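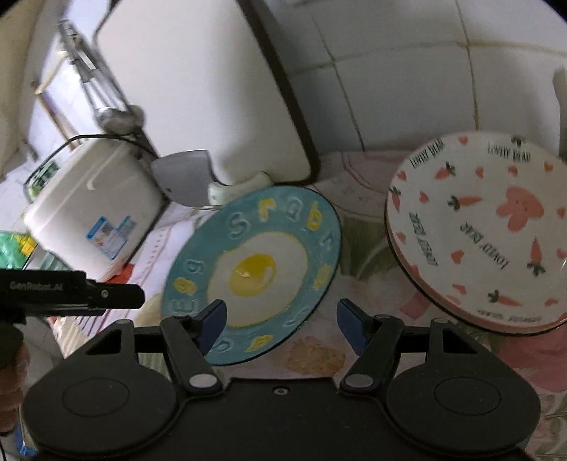
Karthorpe Household Objects Team

Kitchen dishes, part 4

README

Covers printed and painted tableware on kitchen counters: plates, bowls, cups. The fried egg plate with the turquoise rim is filed under "plate", and the stacked bunny bowls under "bowl, nested". Part 4 has 1,690 clips from 13 kitchens. Lettering on dishes is not transcribed. Labels were checked by Maricel Padilla in January. Send corrections to Nest Landeg.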